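Filed under: Floors and Coatings / List archive

Re: Hazing on two-part epoxy, unheated unit

On the Omthorpe job, the earlier message said:

> We laid a grey two-part epoxy over a power-floated slab in December.
> Coverage was as per the sheet. By the next morning there was a
> whitish bloom along the wall nearest the roller door, and it feels
> slightly greasy. The rest cured hard. Is this a mixing fault, and
> does it all have to come up? Area is 220 square metres.
> Rosalba Villa

Rosalba,

A mixing fault normally shows as soft or sticky patches the size of a bucket pour, scattered wherever the bad batch went down. A band that follows a cold wall is more likely amine blush. The hardener reacts with moisture and carbon dioxide in the air while the film is still curing, and leaves a waxy salt on the surface.

Check the slab temperature against the dew point, at the door and again in the middle. Air temperature on its own is of little use. We want the slab at least three degrees above dew point throughout the cure. At Costitz the air was fine all day and the slab by the door was 8 degrees at the time of the pour, with the same result you describe.

Test first. Wash one square metre with warm water and a white pad, rinse, and let it dry. If the haze goes and the greasy feel goes with it, the film underneath is probably sound. Do not use solvent at this stage, as it tends to spread the residue about. If the haze stays, the whitening is in the film and that band will have to be abraded and recoated.

If you do recoat, wash before you sand. Sanding first drives the blush into the scratches and the next coat will fisheye or peel. We made that mistake at Amato and lost 200 square metres of topcoat. After washing, abrade to an even matt, vacuum, and recoat the same day.

For colour, the Rulen unit was done in a grey-green with the same type of hardener, washed once and not recoated. Wear has been acceptable under foot traffic. I have no figures for forklifts.

Please post the two slab readings when you have them, and the batch numbers from the tins.

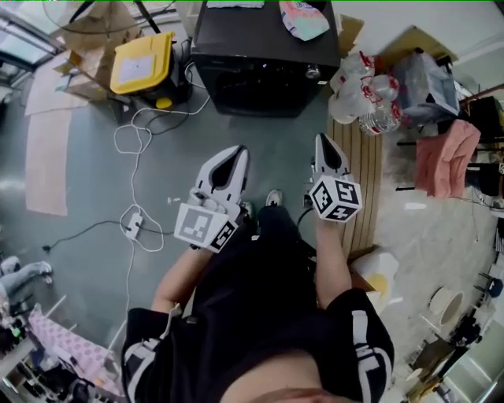

Rulen unit, grey-green epoxy, seen from above.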